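How to fix a small entryway in one afternoon

Posted December 23, 2024

Quick one today, guests coming, no time. But three people asked how I sorted out our front hall so writing it down before I forget.

Background. Rental in Fletstead, front door opens more or less straight into the living space. No closet. Shoes everywhere, mail on the stairs, wet umbrellas on whatever. Lived like that from February until last month. Not proud.

What you need
Tape measure
Painter's tape
Two boxes or bags (one for leaving, one for moving to another room)
Washable mat
Something for shoes
Something for coats
One small dish or tray

Total for me was 186 dollars, most of it the bench. You can do it for a lot less if you already have a bench or a sturdy box.

Step 1. Empty it. All of it. Take everything out to the kitchen or wherever you have floor. Do not sort yet, just carry. Then sweep, get the corners, wipe the baseboards. Mine were gross.

Step 2. Sort fast. Worn this week goes back. Worn this season goes back if there's room. Everything else, other closet or donate. I found four single gloves and a dog leash. We don't have a dog.

Step 3. Open the door all the way and tape the floor where it swings. Everything inside the tape is off limits. I skipped this the first time and bought a shoe cabinet that the door hit. Sent it back, paid the shipping, was mad about it for a week.

Step 4. Tape out the walking path too. Thirty inches wide if you can get it. Carry a full laundry basket through. If you're turning sideways, too narrow.

Step 5. Coats. Look at your corners first, corners are wasted in most halls and anything tall and skinny will go there without eating the path.
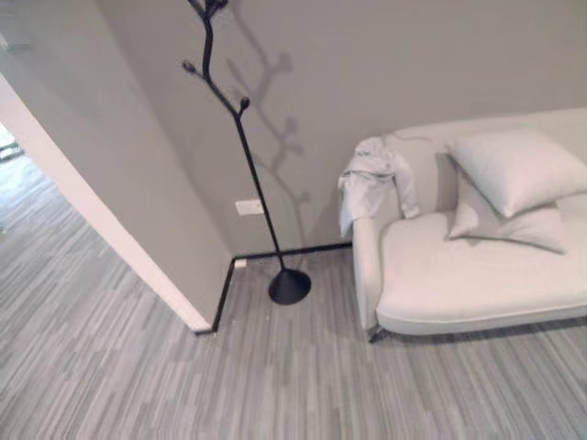

Wall hooks or a standing rack, people always ask. Hooks hold more and don't tip, but you need studs or good anchors, and a landlord who is ok with holes. Ours isn't. Standing rack means no drilling and you can take it when you move. Look at how the arms end before you buy. The twiggy black kind with a little rounded knob on each tip is easier on a coat collar than a bare metal hook, no sharp point poking into the fabric. Check the base as well, wider and heavier is better, and hang the heavy stuff low and on opposite sides. One big winter coat per person, max. The rest lives in the bedroom. I mean it, a rack with nine coats on it is just a pile standing up.

Step 6. Shoes. Two pairs each by the door. Open shelf or a bench with space under it. Skip anything with a lid, you will not lift the lid. Boots go on a tray with a raised edge so the melt doesnt run onto the floor.

Step 7. Mat. Bigger than you think. Both feet on it with the door closed behind you. Has to go in the washer, check the label. Rubber backing or put a grip pad under it.

Step 8. The dish. Keys, transit card, nothing else. Small on purpose. A big bowl turns into batteries and receipts by Sunday dinner, ask me how I know. Mail gets opened over the recycling bin and never touches the bench.

Step 9. Light. If your hall is dim get a stick-on motion light, put it low near the shoes. Rechargable if you can find one.

Couple things I'd do different. Measure twice obviously. Buy the mat last, after the bench is in. And my neighbor Yurii Stetsiuk told me to put felt pads under the bench legs and I ignored him and now there's a scratch. Listen to Yurii.

Upkeep is five minutes once a week. Shake the mat, march extra shoes back to the bedroom, empty the dish. Thats it.

Ok, oven timer. Will do the under-stairs cupboard in the new year if I can get the door open.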